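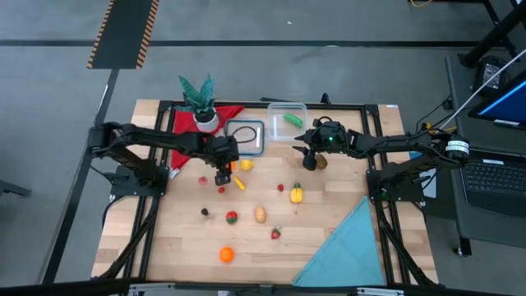

Zweiarmstation mit Spielzeuglebensmitteln auf der Arbeitsfläche

Von: Maribeth Policarpio
An: Verteiler Stationsbetrieb
Betreff: Re: Unerwartete Bewegung des rechten Arms beim Einräumen

Sehr geehrte Kolleginnen und Kollegen,

zu der unten zitierten Meldung nimmt die Betriebsleitung Statdale wie folgt Stellung.

Die Auswertung der Protokolle ist abgeschlossen. In 4 von 8 Durchläufen hat die Ablaufsteuerung Brodari die Freigabe für den zweiten Arm erteilt, obwohl der erste den gemeinsamen Bereich über dem Behälter noch nicht verlassen hatte. In 2 Fällen kam es zur Berührung der Greifer. Personen wurden nicht verletzt. Die Überwachung Belay hat beide Male abgeschaltet, jedoch erst nach dem Kontakt - der eingestellte Mindestabstand war für geöffnete Greiferfinger zu knapp bemessen.
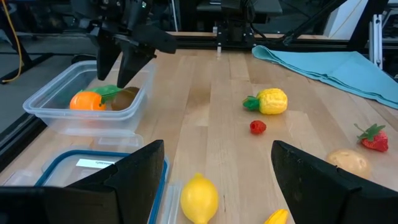
Handkamera: Zitrone zwischen den Fingern, zweiter Greifer über dem offenen Behälter

Bis auf Weiteres gilt:

- Der Einräumbetrieb mit beiden Armen ist ausgesetzt. Einzelarmbetrieb ist mit reduzierter Geschwindigkeit zulässig.
- Vor jedem Eingriff auf der Tischfläche ist der Not-Halt zu betätigen. Eine Pause im Programm genügt nicht.
- Behälter, Deckel und Tuch sind Teil des Arbeitsraums und bei der Festlegung der Sperrbereiche zu berücksichtigen.
- Greiferfinger sind nach jeder Berührung auf Risse und festen Sitz zu prüfen. Das Ergebnis ist im Stationsbuch einzutragen.

Die Firma Dasley hat eine korrigierte Freigabelogik für März zugesagt. Über die Wiederaufnahme entscheidet die Betriebsleitung nach einem Abnahmelauf ohne Beanstandung. Eigenmächtige Änderungen an den Abstandswerten sind zu unterlassen.

Mit freundlichen Grüßen
Maribeth Policarpio
Betriebsleitung Statdale

> Betreff: Unerwartete Bewegung des rechten Arms beim Einräumen
>
> Sehr geehrte Frau Policarpio,
>
> hiermit melden wir eine Störung an der Zweiarmstation. Während der linke
> Arm ein Teil im Behälter ablegte, fuhr der rechte ohne erkennbare
> Freigabe in denselben Bereich. Die Greifer berührten sich, danach
> schaltete die Anlage ab. Nach dem Quittieren trat der Fehler um 14:20 Uhr
> erneut auf. Wir haben die Station daraufhin stillgesetzt und die
> Protokolle gesichert.
>
> Wir bitten um Mitteilung, ob der Betrieb mit einem Arm fortgeführt werden
> darf und wer die Greiferfinger prüft.
>
> Mit freundlichen Grüßen
> Schichtaufsicht

Zuletzt aktualisiert: März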